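Projects > Kondeck > README

Kondeck table kitchen: notes on the contents and the record files
12th November
14 shares | 3 comments

Kondeck is a set of written records about a small kitchen laid out on a table. Each record gives a starting layout, a short instruction in everyday English, and the layout the instruction asks for. The instructions are the kind people give each other in a kitchen: put the plate back, hang up the pink mug, move the basket over by the wall.

The current release has 800 records. Jérémie Fleury wrote the first version of the item list and most of the instructions. Maxence Riviere did the second pass on wording and keeps the layout sheets up to date. The old name, Yan, still turns up in some file headers and means the same thing.

What is in the kitchen

The item list is short on purpose. Every item has one name in the records, and the name doesn't change if the item is moved or turned over.

plate: round, shallow, pale, with a raised rim and rings on the flat part. It is called "plate" everywhere, including the older records that said "dish" or "saucer".

mug tree: light natural wood, with a rectangular base, one upright post and short pegs.

teal mug: dark teal-blue outside, mustard yellow inside. Early records call it "blue mug" or "green mug" depending on who was writing. All of those were changed in April.

pink mug: pale pink.

basket: round, woven, warm brown.

corn: ears of yellow corn, kept in the basket unless a record says otherwise. An instruction that says "the corn" means all of it. An instruction for a single ear says "one ear of corn". 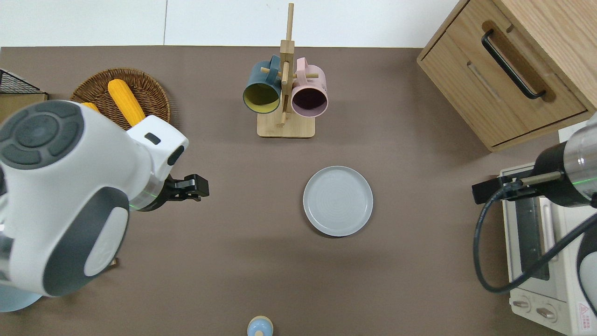
Positions are written from the point of view of someone standing at the long side of the table, facing the wall. Left and right are always that person's left and right. "Back" is toward the wall and "front" is toward the person. We tried compass directions for a while and gave up on them when Maxence found that two of the layout sheets had north on different sides.

The plate has a position and nothing else. Mugs have a position and a state, which is one of "hanging", "upright" or "on its side". A mug that hangs is listed under the mug tree, so if the tree moves, the mugs move with it and don't get their own line. 234 of the records involve the mug tree in some way, and these are the ones most likely to have mistakes in them.

The basket works the same way as the mug tree. Anything in it is listed under it. Corn that has been taken out gets its own line with a position on the table.

Larger pieces

The cabinet and the gray appliance are listed separately. Instructions refer to the cabinet drawer but never ask for the cabinet to be moved. The drawer is "open" or "closed", with no in-between value. If it was left partly open when the layout was written down, it counts as open.

The appliance is listed as "gray box" in records written before April and as "appliance" after that. We stopped using "oven" because readers took it to mean a full-size kitchen oven and wrote comments asking why a plate would be set down next to it. It has a vertical handle, and a few instructions use that handle as a landmark ("put the plate near the handle of the appliance"). Those are fine to keep, but please don't write new ones. They become hard to follow as soon as the appliance is turned.
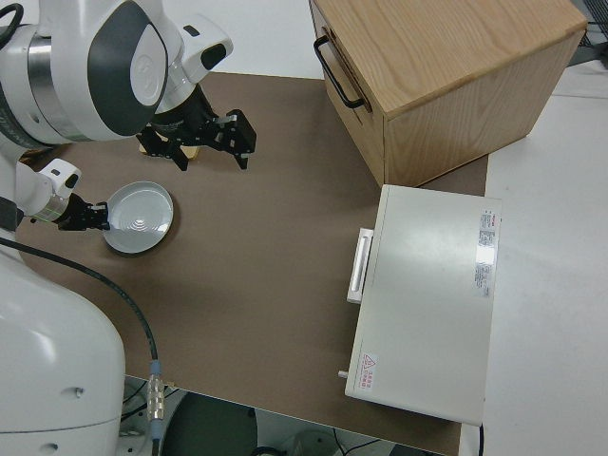

Which piece should I use as the reference point when I describe where the plate goes?

Use the nearest large piece that the instruction doesn't ask anyone to move. In most layouts that is the cabinet or the appliance. If the mug tree is closer and stays put, it can be used too, but mugs and corn should never be reference points.

How the instructions are written

One sentence is preferred. Two are allowed when the order matters, such as clearing a space first and then setting something down in it. 592 records have a one-sentence instruction. The rest have two, apart from a handful from the Yan period that run to three and haven't been shortened.

Please keep to these habits when adding records:

Use the item names from the list above.
Say "hang" for mugs on the tree, and "put" or "set" for everything else.
Don't write "tidy up" with no item after it. People disagree about what tidy means, and we ended up with four different final layouts for the same starting layout.
Leave out "carefully", "gently" and "neatly".
If a plate is to end up inside something, name the thing. "Put it away" is used in a few old records and they are marked unclear.

Files

records.csv holds the starting layout, the instruction and the final layout, one record per row.
items.txt is the item list.
changes.txt lists renamed items and corrected rows.
sheets/ holds the hand-drawn layout sheets from Clornerell. They are scanned and have not been typed up. Jérémie's handwriting is hard to read on the first few.

The rows are in the order they were written. If you need them grouped by item, sort on the third column. Blank cells in the state column mean that the item has no state, so don't fill them in.

Checks

Maxence has read 195 records against the sheets from start to finish. Those rows have a "c" in the last column. Errors found so far were mostly left and right swapped, plus several mugs that were listed as hanging in the final layout when the instruction had asked for them to be set on the table. Both kinds were corrected and noted in changes.txt.

Known gaps

No record has the teal mug and the pink mug trading pegs. There are very few instructions where the basket starts out empty. The drawer is closed in most starting layouts, and the ones where it starts open are bunched together near the end of the file.

The final layouts also lean toward the back half of the table. Both authors put things away from the front edge out of habit, and the records show it.

Use and corrections

Kondeck is kept by Dadatgate and is free to copy and change. If you correct a row, send the row number along with the old text and the new text. Corrections without a row number take a long time to place, especially for the plate, which turns up almost everywhere.

3 comments | Share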